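October, 9:40 pm

Walked from Brirkgate to Watcombe and back. The counter said 2,061 steps at the bridge, which can't be right. Paid the 651 for the Grelari boiler and moved 1,000 to savings. Rain from four on. 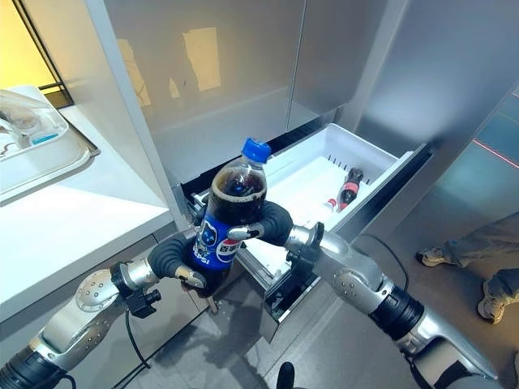
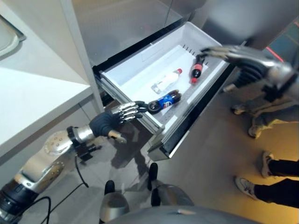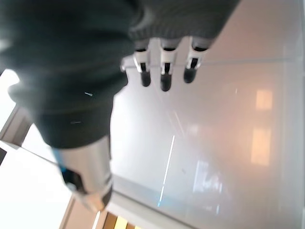
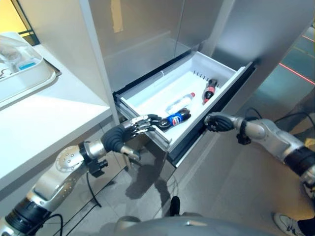 My left heel is sore again. I'll wear the old boots tomorrow and take the lower path if it's still muddy. Read two chapters of the Kodikara book and didn't get much out of them. Need stamps, lamp oil and bread. Bed by ten.

3 comments
Share 1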